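### 3.2 Reader reviews of horror novels

We collected 109 reviews of ghost stories from the Griltstead reading forum.
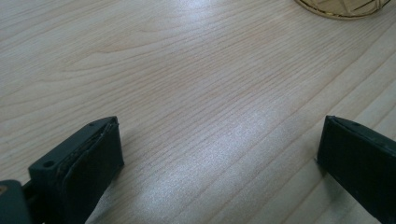

**Figure 2.** Light-colored wooden tabletop.

Each review had at least 200 words. Nyaga and Jardine read all of them separately and marked any passage in which the reviewer mentioned being afraid. Such passages appeared in 70 reviews, most often in the opening paragraph. In 30 of these, the reviewer also named a horror film. Reviews of *Tusotari* were coded last.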